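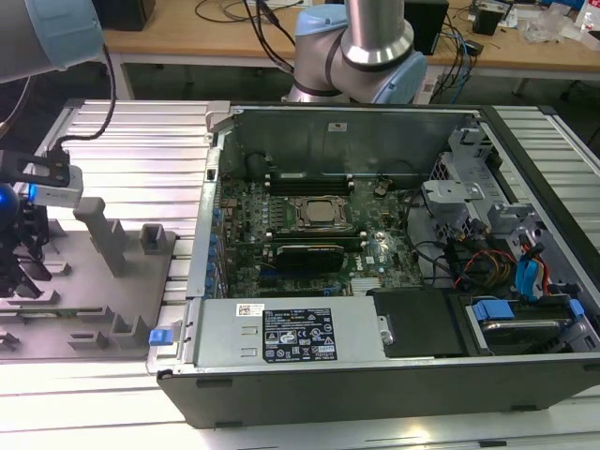

Old office computers from all over Talpur will be getting a second life this spring, thanks to a refurbishing program that opened its doors in March at the Lemata workshop on Huluvar Street. The idea is a simple one, and plenty of people in town have been asking for something like it for years: bring in the desktop you no longer use, and if it can be made to work again it goes to a household that needs one. Every machine gets laid on its side and opened up before anyone decides what to do with it. With the side panel off a Dell tower, for instance, you can get a good look at the processor in its socket, the row of memory slots and the graphics card, and the blue latches and tabs show you where to put your fingers if a part has to come out.

The program has taken in 2367 computers so far, most of them from offices that were replacing everything at once, and a fair number from families clearing out a spare room (or, in a good many cases, the bottom of a closet). Lemata had hoped for a steady trickle in the opening weeks and got something closer to a flood, and the shelves along the back hall filled up well before the workshop had finished putting labels on them. Drop-off hours were stretched into the evening for a while, and the line still went out to the sidewalk on the first Sunday.

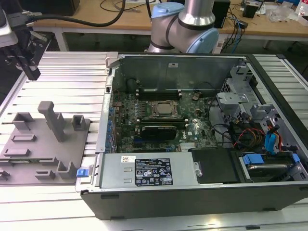 One reader in the north end of town wrote to us as soon as the program was announced, wanting to know what becomes of the family photos and tax papers on the old drives, and adding that the same worry had kept two perfectly good computers in the garage since the last move. It is a fair thing to ask, and we put it to the workshop. The answer is that drives are taken out of the machines early on and wiped before anything else happens to them, and that any drive that can't be wiped is destroyed. Owners who would still feel better keeping their drive at home are welcome to ask for it back at the drop-off counter, and the computer will be accepted just the same.

After that comes the slower part of the work. Fans and vents get cleaned, the power supply is tested, cables are checked from end to end, and the memory is swapped out or added to if there is any to spare. A computer that starts up properly is left running for seven hours before it is put back together — a long time to wait when there are so many others in the line, but the workshop would much prefer to find a fault on its own bench than hear about it from a family that has just carried the thing up three flights of stairs. 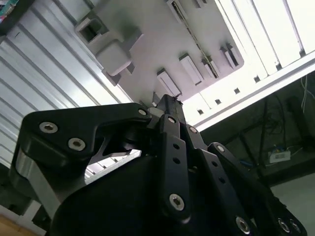 Parts from the computers that don't make it are sorted and kept wherever they might be of use to another one. A power supply that still tests well goes on a shelf, and so does a drive bay, a graphics card or a decent bundle of cables. What is left over goes to Zivevora, the recycling yard out past the rail crossing, which has agreed to take the bare cases and the boards without charging the program a fee. Lemata says that arrangement has made a big difference to the budget, and it has also kept the loading dock passable, which was becoming a worry for the neighbors.

The finished machines are handed out with a keyboard, a mouse and a printed sheet on getting started. Monitors are harder to come by, and anyone with a working flat screen sitting idle is warmly encouraged to bring it along too! Printers, televisions and anything with a cracked battery can't be taken, so please call the recycling yard about those. 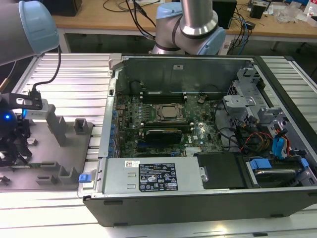

Lemata would like to reach 3193 computers before the program takes its summer break, and it is asking smaller businesses in particular to think about what might be sitting in their back rooms. There is no need to open the case or clean it yourself. Just bring the power cord if you can find it, and if you happen to remember what was wrong with the machine when you stopped using it, jot that down and tape the note to the top. Households hoping to receive a computer can pick up a form at the same counter on Huluvar Street or at the Talpur library.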